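ok so I sat through the entire Vorkstead mayoral runoff debate last night and I have thoughts. A lot of them. Get a drink, this is going to be a long thread

1/
For anyone outside town: it's Magdy Mahrous (two-term council member, wants to be mayor) against Katalin Csonka (used to be his ally, now very much isn't). Local cable, studio audience, a moderator who looked like he wanted to go home by minute 11.

2/
The first half hour was fine. Dull, even. Opening statements, thank you to my family, thank you to the station, I love this town, my grandmother loved this town. I folded a whole basket of towels.

3/
Then somebody brought up the Mendby bridge and it was OFF.

4/
Quick background because people keep asking in my replies. The Mendby bridge is the little two-lane one by the old mill. It's been down to one lane since before my kid started middle school. The council voted to fix it, then voted to study it, then voted to pay for a second study because the first study was "out of date." It was out of date because they sat on it!!

5/
Csonka's line all campaign has been that Mahrous killed the repair money in committee. His line is that he moved it, which is different, and that she voted with him. Both of these are kind of true (I went and read the minutes, pray for me)

6/
So last night she turns to him, away from the moderator, and says "Magdy, tell them where the bridge money went." First name and everything. You could hear the room go "ooooh" like a middle school cafeteria

7/
And he says, I wrote this down, "Katalin, you were in the chair next to me with your hand up."

8/
Big laugh, big clap from his side of the room. And I'll give it to him, it was a good line. But he still didn't say where the money went! He never did! I watched that part three times this morning and he goes from the hand joke straight into snow removal

9/
(The money went to the bus depot. It's in the minutes. The roof was leaking on the buses. You could just say that and I think most people would go, okay, fair enough, buses)

10/
Then came the petition. Csonka pulls out this fat binder and drops it on the desk. 2408 signatures asking for the bridge to go back to two lanes. She had a sticky note on the front with the number written on it in marker and she held it up to the camera for a good long while.

11/
Mahrous asks how many of them live in town. She says all of them. He says his office checked and 511 have addresses out in Zatesow. She says people in Zatesow drive over the bridge. He says people in Zatesow don't pay for the bridge. She says "they buy their groceries here, Magdy."

12/
Now they are both standing up. I want to be clear that these are two grown adults behind little matching desks. The moderator is saying "candidates, candidates" in the voice you use on a dog that has something in its mouth

13/
Here's where I land on the Zatesow thing. If you take those names out you've still got a huge pile of people for a town this size. So I don't know why he picked that fight. But she should not have said "all of them" when she had to know better. It took a strong hand and made it look sloppy.

14/
My mother in law is one of the 511 by the way. She is FURIOUS. She has called me twice. She has lived in Zatesow since she got married and worked in Vorkstead her whole life and she says she'll sign it again with her other hand

15/
Okay the part everybody's sharing. The Benmoussa question.

16/
Benmoussa is the company that wants to build the warehouse out past the fairgrounds. They've promised 100 jobs, and in exchange they'd like to skip property tax for a nice long stretch. An audience member (older guy, great suspenders) gets up and asks both of them, yes or no, have you met with Benmoussa in private.

17/
Csonka: "Yes, once, in my office, with the door open."
Mahrous: "I meet with a lot of people."
Suspenders: "I asked yes or no, son."

18/
I yelled. I scared the cat. Best moment of local television in my lifetime and I include the time the weatherman's desk caught fire

19/
He did end up saying yes. Two lunches. He said he paid for his own sandwich. She asked if he'd kept the receipt and he reached toward his jacket like he was going to produce it and then he just... fixed his pocket. So now we all think about the receipt

20/
I don't think he's crooked, for what it's worth. I've known him since he ran the youth soccer sign-ups and he once drove back across town to give me four dollars I'd overpaid. I think he hates being asked things. That's a rough trait in a mayor.

21/
And she's got her own problem, which is she sounds mad even when she's agreeing with you. She was asked about library hours and she wants MORE library hours, lovely, everyone wants that, and it came out like she was going to go down there and fight the librarian

22/
My neighbor's a Csonka person, sign in the yard since September. I'm a "haven't decided, please stop knocking during dinner" person. We talked over the fence this morning and she thinks the shouting helped. She says people want to see somebody get worked up about the bridge. I can see that. I get worked up about the bridge.

23/
What I wanted to hear and didn't, from either of them: what happens to the bus depot if you pull that money back out. Do the buses get rained on again? Is there a third pot of money? Is there ANY pot of money? The moderator had a card in his hand and I swear that was the question on it and he never got to it

24/
Closing statements got cut down to thirty seconds each because of all the yelling. She used hers on the bridge. He used his to say he respects her, and she said "thank you" in a way that I would not want said to me

25/
Then the credits rolled over the two of them not shaking hands

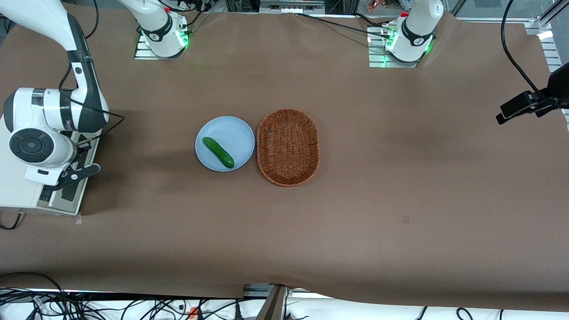 26/
REPLIES ROUNDUP, since I can't answer everyone

27/
"Is the full debate online?" Yes, on the station's page. It's long. Skip to the bridge if you have a job. The suspenders guy is near the end.

28/
"Who is the suspenders guy?" I don't know and I've had three different people tell me he's their uncle.

29/
"You're being too easy on Mahrous." Possibly! I said he ducked the question, I said it twice. I also don't think a funny comeback is a crime.

30/
"You're being too easy on Csonka." Came in four minutes after the last one. I feel like you two should get lunch. Pay for your own sandwiches.

31/
"Can people in Zatesow vote in this?" No. Town limits only. If you're on the far side of the creek you're Zatesow, and if you aren't sure, the clerk's office will look up your address over the phone. They were very nice to me.

32/
"Why does it matter, it's a tiny bridge." Come stand at it at 5:15 in the afternoon when the school bus and the feed truck both think it's their turn. Bring a chair.

33/
Small correction from way up the thread: I said the council paid for a second study. They approved a second study. A reader who knows these things says the check hasn't gone out yet. So we may still be on study number one, I truly can't tell anymore, and I've read the minutes

34/
There's supposed to be one more candidate night at the high school gym, no TV, written questions only. I'm putting the bus depot one in the box and I'm writing it in big letters. If you want to add yours, the box is on the front counter at the clerk's office until they close at 4:30.

35/
Muting this for a bit, I have to go call my mother in law back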